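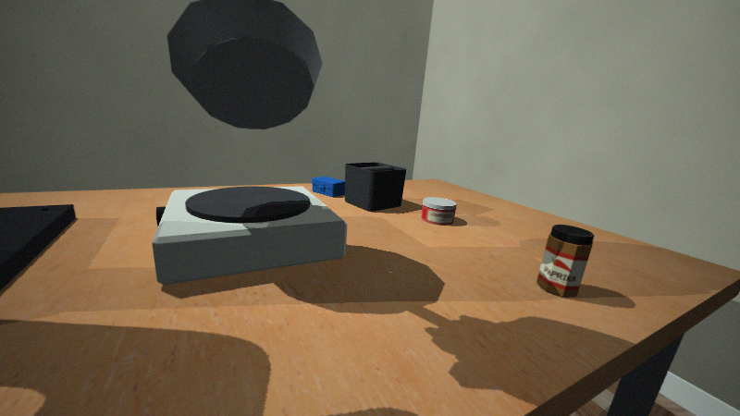 Render: wood-grain table, gray back wall

Phone stops charging at 61 percent, only overnight??

Posted by Svenja Wegener in Phones > Battery and charging

Hi all, quick one hopefully. Got a Wosovix 2 back in March, bought new thru Willard on contract. Fine until the last update. Now when I plug it in at night it goes up to 61 percent and sits there. Not 60, not 62. Wake up at 6 am, still 61. Charging icon is on the whole time, little bolt and everything.

Daytime it charges normal. Goes right to the top off the same brick, same cable, same outlet even. Tried:

- restarting, more than once
- different cable (my sister's, works fine on hers)
- taking the case off
- cleaning the port with a toothpick
- airplane mode overnight, no change

Did not do a factory reset and really dont want to, I have a ton of stuff on there that isn't backed up. Yes I know.

Also the battery page says "Managed" in tiny gray letters under the percentage. Tapping on it does nothing. No idea if that was there before the update. The chat person at Willard told me to buy a new charger from them, which, no. The one in the box is a few months old.

I have Clido installed for sleep tracking if that matters, and a widget for the weather, otherwise pretty much stock. Phone is on the nightstand, not under a pillow or anything. Anyone else seeing this? Need it to last a full shift and 61 gets me to mid afternoon if I'm lucky.

Kwan

its the battery protect thing, they all do it now. turn it off in settings. or get a new battery, mine was toast after a year and did weird stuff too

Svenja Wegener

Looked for it, theres a Battery Protect switch and it's already off. Was off the whole time I think. That's why I'm posting.

Kwan

huh. try turning it on and then off again. worked on my old one, diffrent brand tho

Lăcrămioara Buzatu

Had this on the same phone, same update. Took me most of a week to find. The switch you're looking at is the wrong one, there's a second setting that came with the update and it's in a different menu.

Go to Settings, then Modes (NOT Battery), then Bedtime. Scroll way down past the ringtone stuff. There should be a line called Adaptive overnight. That one holds the battery partway and then is supposed to finish the charge before your alarm. It reads the alarm from the built-in clock app. If your alarm is set in some other app it never sees one, so it holds and holds and never does the second part.

You said Clido. Is that what wakes you up? If so I'd bet that's it. Clido was my problem too, I use the alarm in there and nothing in the regular clock.

Two ways to deal with it:

Turn Adaptive overnight off. Then plug in and leave it, should go to full like before. You may have to unplug and plug back in once after you flip it, mine sat on "Managed" until I did.

Or leave it on and set a dummy alarm in the regular clock, same time as your real one, on silent. It starts topping up ahead of that. Mine needs a good while to get from the hold up to full so dont set the dummy one for later than you get up. I set mine 15 minutes early and it's been ok.

Why 61 exactly, no clue. Mine held at a different number, think it depends on how you use it.

I would skip the new charger, and definitly don't factory reset for this. Do back up your stuff though, separate issue. 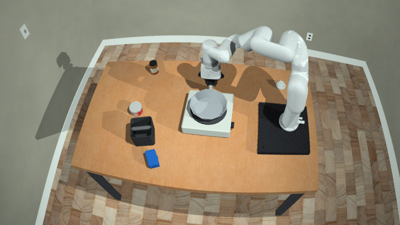
Render: white robot arm and a hot plate on the table

One more thing, if you're worried about wear: the battery info screen shows a cycle count. Settings, About, Battery info, bottom of the page. The leaflet in my box says it's rated for 1000 cycles. I had used hardly any of that, so I stopped worrying. If yours is some huge number for a phone from March, thats a warranty call, and go to Wosovix for it, not the carrier. Willard just passes you back and forth.

Svenja Wegener

OK found it!! Adaptive overnight was on. And yes Clido is my alarm, nothing at all in the regular clock. Turned it off, unplugged, plugged back in, the Managed thing went away. It's past 61 already as I type this. Will see what it says in the morning but looking good. Cycle count is tiny.

Thank you so much. Backing up photos now

Kwan

told you it was a setting lol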